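Pullau Wedding Story Captions, data card

Short first-person blog posts by wedding photographers, sorted by the part of the day they talk about. Read the limits before you train anything on them. 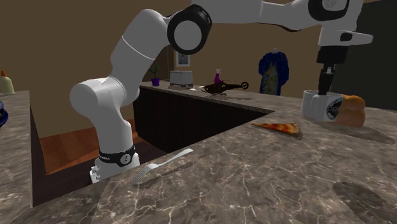
What is in it

The set holds 4000 passages from photographers' blogs, each one a paragraph or two long. They cover engagement sessions, getting ready, first looks, ceremonies, receptions and send-offs. Every passage has one main label and may have a second. The photos that ran with the posts are not included, and neither are couples' last names.

Text came from two sources. Most of it was sent in by photographers who host their sites with Basach and agreed to the terms on the signup form. The rest is the old Gasora newsletter archive, which we were given as one very long text file with the line breaks in the wrong places.

Fields

id: a plain number, never reused
text: the passage, with names swapped for initials
part: engagement, prep, first look, ceremony, reception, send-off or other
second: same values, often blank
source: basach or gasora
season: taken from the post date, so it is when the post went up. Photographers blog in March about weddings from the fall. Don't use this field to study when people get married.

How the labels were made

Two readers labeled each passage. Where they disagreed, Iraklis Margaritis picked one. He disagreed with both of them on 70 passages, and those went to "other," so "other" is partly a pile of arguments. I would leave it out.

The line between "prep" and "first look" is weak. Plenty of writers slide from the dress to the groom turning around in a single sentence, and the readers went with whichever got more words.

What I don't believe about it

The Kamata people have been calling this a happiness corpus. I don't see it. These posts are advertising. A photographer writing up a client's wedding is writing for the next client, and the rain, the late limo and the uncle with the microphone mostly get left out. I searched for passages that admit something went wrong and found 40. In nearly all of those it "made the day even more perfect."

So a model trained on this will learn how photographers write when they want bookings. It won't tell you whether anybody had a good time.

I'm also not sold on the "second" field. It was added late, and the readers were tired of the job by then.

Known problems

380 Gasora passages are near copies of each other, because the newsletter reran its favorites with new initials. They are still in. Remove them before you split the data or your test scores will look better than they should.

Some initials were swapped twice, so a bride can change letters halfway through a passage.

Use

Fine for research and classroom work. Ask first if you plan to sell something built on it. Send corrections with the id number and the label you think is right.

Last changed Monday, February 26, 2018.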